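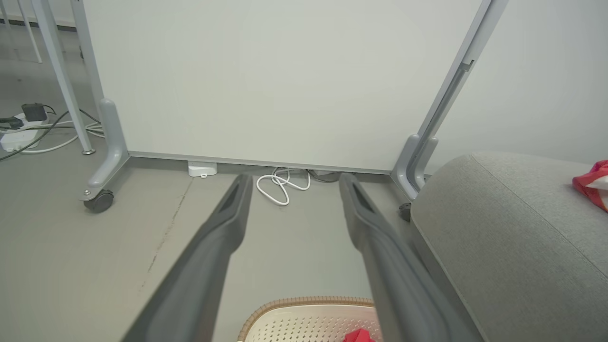 Family testers wanted: party bags and small birthday presents

Family Life > Presents and Parties > Take Part

6 min read

Rimitby is looking for 60 households to try out party bag fillers and small birthday presents for children. Testing runs through November, at home, with the results going into our birthday guide in the new year. Every household that finishes gets a £40 shopping voucher and keeps whatever it was sent.

We have published present guides for families for some years. Until recently they were put together from the office in Oltetstead, with our own children and nephews and nieces doing most of the trying out. That was fine for jigsaws and less good for anything aimed at children who live in flats, have no garden, share a bedroom or have a dog that eats felt pens. The birthday guide will be the second one based on outside testers. The first covered things to do on long car journeys.

What we are testing

Two kinds of thing. The first is party bag fillers: bouncy balls, small notebooks, stickers, seeds, hair clips, card games, bubble tubes, rubbers in the shape of food and so on. The second is the sort of present a child takes to a classmate's party, where the parent paying for it has never met the child who will open it.

We are not testing main birthday presents, bikes, clothes, anything electronic that needs a phone, or cake decorations. There may be a separate call for cake decorations later. Please don't write in about it yet.

The products come from Jollard, a wholesaler that supplies small toy shops, and from a number of single makers who sell at markets. Jollard lends us the stock at no charge and has no say in what we write about it. Makers are told the results when the guide goes up and no earlier.

Who can apply

You can apply if:

- you live in the UK and have a delivery address where somebody can take in a parcel
- at least one child in the household is between nursery age and the last year of primary school
- you have given, or expect to give, a children's party within a year of applying, or your child goes to other people's
- an adult in the household can fill in a short form after each box, in English

You don't need a garden, a car or a particular kind of phone. Grandparents and childminders are welcome to apply, provided the child's parent or guardian signs the consent page too. Foster carers should check with their agency first.

Please don't apply if anyone in the household works for Jollard, for another toy wholesaler or for a shop that sells mainly toys. People who took part in the car journey round may apply again, but first-time households will be given priority.

We would especially like to hear from families with twins, families who hold joint parties, and families where a child has additional needs. Those groups were thin on the ground last time and the car journey guide suffered for it. The section on noisy toys in particular was written from too few forms.

What you will be asked to do

You will get two boxes. The first comes at the start of the month and holds party bag fillers. The second comes in the middle of the month and holds wrapped presents, with a sheet telling you what is inside each one so that you can take out anything unsuitable before a child sees it.

For the first box, let your child use the items as they would after a party. Leave them out, let them be lost, let a brother or sister take them. After a week, fill in the form. It asks which items are still being played with, which have broken, which you have quietly thrown away, and which you would be glad or sorry to see come home from somebody else's house.

For the second box, we ask you to write down what you would expect to pay for each present before you turn over the price sheet. Then the child opens them, all at once or over several days, as you prefer. The form asks how long the packaging took to get into, whether batteries or scissors were needed, whether the instructions made sense, and whether the present could be used on the day it was opened.

There is a box for free comments at the end of both forms. Use it as much or as little as you like. Some testers send a line and others send a page.
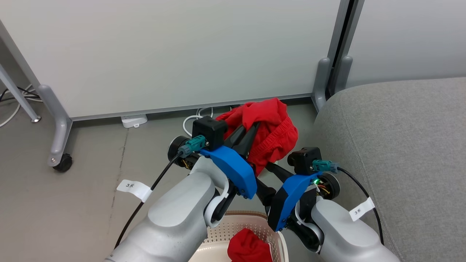

One parent from the car journey round told us that the forms were quick enough but the free comments took her all evening, and asked whether she could record them instead. Yes, you now can. A voice message sent to the testing inbox counts the same as a typed comment, and we will type up the parts we want to use and send them to you for checking.

A few households also asked last time for a single form at the end. We have kept a form for each box. Memories of a sticker sheet don't last long, and the late forms from the last round were mostly blank in the middle.

What you get

The voucher is for £40 and is sent by email once both forms are in. It can be spent at several high street shops, listed on the application page. We can't swap it for cash or pay it in instalments. If you send the first form and then have to drop out, you keep the first box, but there is no voucher.

Your household can be thanked by first name and county in the guide, or left out altogether. Children are never named. We may quote from your comments with the name removed, and you can ask us to take a quotation out at any time before the guide is published.

Photographs are optional. If you send any, please keep faces, school badges and house numbers out of them. A picture of a broken yo-yo on a kitchen worktop is a great deal more use to us than a portrait.

Safety and allergies

Everything in the boxes carries the safety marking it needs for sale in the UK and an age advice label. Items not meant for children under three are packed in a separate bag inside the box, sealed and labelled. If you have a baby or toddler at home as well as an older child, say so on the application and we will leave out anything with small parts where we can.

There is no food in the boxes. We looked at including sweets, and the ingredient lists made it too much work for a round this size. Some items contain latex, wool, beeswax or scent, and the application asks about each of these.

If something breaks in a way that seems dangerous, take it away from the child, keep the pieces and tell us the same day. Don't wait for the form.

Delivery

Boxes are sent by Van Acker, which will text you a delivery slot the evening before. The driver won't leave a box in a porch or a recycling bin. If you work shifts or are usually out, give a neighbour's address or a workplace on the application. Boxes can be collected from the Oltetstead office between 10am and 4pm if you live nearby and prefer it. Ring the bell by the side door, as the front one is kept locked.

The box is a little larger than a shoebox and can be carried under one arm. Nothing has to be sent back.

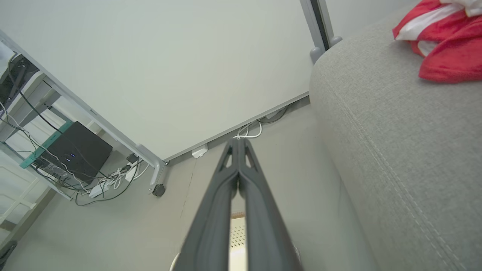
Under a desk at the Oltetstead office

How we choose

We had almost 1000 applications for the car journey round and expect a similar number now. They are not taken in order of arrival, so there is no need to rush. We sort them by the ages of the children, the type of home and the part of the country, and then draw at random within each group.

Applying more than once from the same address won't help and may mean that both forms are set aside. Two households in the same family may apply separately if they live at different addresses.

Everyone who applies will get a reply, including those we can't take. If you are not chosen, you can ask to stay on the list for the next round. Otherwise your details are deleted when the birthday guide is published.

How to apply

Fill in the application form on the Take Part page. You will be asked for:

- your name, address and a daytime contact number
- the age of each child in the household, but no names
- the type of home you live in and whether there is outdoor space
- any allergies or sensitivities
- roughly how often your children go to parties
- anything you already know your child can't stand

The last question is there for a purpose. We won't send slime to a house that has banned it.

If you can't use the online form, write to the testing desk at the Oltetstead office and ask for a paper copy. A large print version is available too. Applications close at midnight on the last day of the month before testing starts, and paper forms need to have reached us by then.

Questions about whether your household fits can go to the testing inbox. Please put "birthday round" in the subject line, and don't attach your application to the message.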